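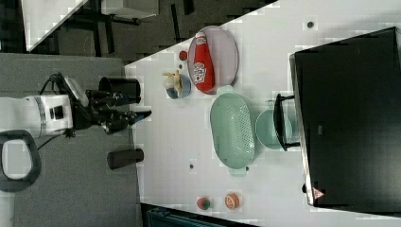
Tiempo de lectura: 3 minutos

Fotografiar la calle sin farolas: memoria del proyecto
Taller de Fotografía Documental, segundo curso
Asmaa Mahrous y Karim El Fassi

Punto de partida

En agosto el ayuntamiento apagó las farolas del barrio de Ellery para cambiar el cableado, y Karim volvió a casa de noche con la linterna del móvil y una idea fija: había que fotografiar aquello. Yo le dije que sí antes de que terminara la frase. Llevábamos todo el curso buscando un tema que nos quedara cerca (¡y más cerca que la puerta de casa, imposible!).

La pregunta que nos pusimos era sencilla: ¿qué luz queda en una calle cuando se apaga la pública? Pensábamos que casi ninguna. Luego empezamos a mirar y encontramos escaparates, portales con detector de movimiento, televisores detrás de las cortinas, el letrero verde de la farmacia que pinta media acera, los faros de un coche que busca sitio. Cada una tiene un color distinto y la cámara lo exagera muchísimo.

Equipo y método

Trabajamos con una réflex del departamento, un objetivo fijo de 35 mm y el trípode Stoltum que nos prestó Sherif Ait Ali, pesadísimo pero firme como una roca. Salíamos a las diez y media de la noche y volvíamos cuando se acababa la batería. Uno disparaba y el otro apuntaba en la libreta la calle, la hora y la exposición, y a mitad de recorrido cambiábamos.

Las primeras noches subimos la sensibilidad hasta 3.000 y pico, por miedo a las fotos movidas, y el ruido se comía los negros. Kaede Okabe, nuestra tutora, nos propuso hacer lo contrario: sensibilidad baja, trípode y exposiciones largas. ¡Qué diferencia! Con ISO 300 no pudimos trabajar, la cámara salta de 200 a 400 en la configuración que trae, así que nos quedamos en 400 y abrimos el obturador cuatro segundos, a veces más. La gente que pasa andando se convierte en una mancha suave y los edificios quedan nítidos.

El revelado lo hicimos en Dinalix, el programa del aula. Decidimos no corregir el balance de blancos foto a foto. Fijamos un valor único para toda la serie, y así el verde de la farmacia y el naranja del bar siguen siendo lo que son.

Lo que salió mal

Dos noches enteras desenfocadas. El autofoco no encuentra nada a lo que agarrarse en la oscuridad y nosotros tardamos en aprender a enfocar a mano, con la linterna puesta sobre un buzón o una matrícula y la pantalla ampliada al máximo. Perdimos también la serie del mercado, que nos gustaba mucho, por formatear la tarjeta antes de copiarla. Fui yo. Karim se portó muy bien.

Y está el asunto de las ventanas. Teníamos imágenes preciosas de interiores encendidos vistos desde la acera, y Beverley Tunstall nos preguntó en la revisión intermedia si a nosotros nos gustaría salir en ellas. Quitamos todas aquellas en las que se reconocía a alguien.

Resultado

La serie final se imprimió en papel mate Pluden, que absorbe bastante y nos obligó a aclarar un poco las sombras. La colgamos en el pasillo de la segunda planta, ordenada por hora de disparo: empieza con la persiana a medio bajar de la frutería y acaba en el cruce vacío, con la estela roja de un autobús.

Si siguiéramos, repetiríamos los mismos encuadres con las farolas nuevas ya encendidas, que son LED y dan una luz blanca muy distinta. Tenemos anotada la posición del trípode en cada punto. Karim ya ha pedido la cámara para el próximo trimestre.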